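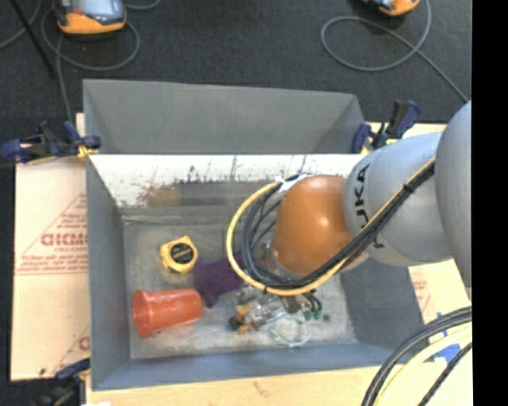 4. Sorting your waste and filling the composter

Help & Guides > Garden > Composting

Your Hellari composter has two chambers because compost takes its time and the kitchen doesn't. You fill one while the other gets on with rotting. Filling both at once is allowed, in the sense that we can't stop you, but you will end up with twice as much unfinished compost.

Before you start, stand the composter on bare soil and fit the base grid (see section 3). If you have fitted it upside down, the lid will let you know by refusing to close.

1. Open the left-hand lid and lay down a bed of twigs as deep as your hand is wide.

2. Add kitchen scraps: peelings, tea leaves, crushed eggshells, the salad you bought with good intentions. Cut up anything larger than a potato.

3. Cover the scraps with the same amount of brown material, such as dry leaves or torn cardboard. Take the tape off first. Tape outlives us all.

4. Sprinkle over one scoop of Lukumay starter. A second scoop does nothing except finish the tub sooner.

5. Close the lid and turn the catch until it clicks.

6. Repeat steps 2, 3 and 5 until the chamber is full, then move to the right-hand side and begin again with twigs.

Note: The starter is only needed for the first layer in each chamber. The tub holds enough for 6 fillings if kept dry.

Note: Turn the contents every 2 weeks with a fork. Pick a day and stick to it – Tuesday is as good as any, having little else to recommend it.

CAUTION: Do not add meat, fish, cheese or cooked food. You will be feeding rats, and they tell their friends.

CAUTION: Never put hot ash in either chamber. The walls are plastic and will behave like plastic.

Filling slows down in winter. A chamber started in February may look exactly the same a month later. Leave it alone and keep the lid shut.

If the catch breaks, order part 3150 from Rusimano Spares. The catch from the older Costis model looks identical and does not fit.

Next: 5. Emptying the finished chamber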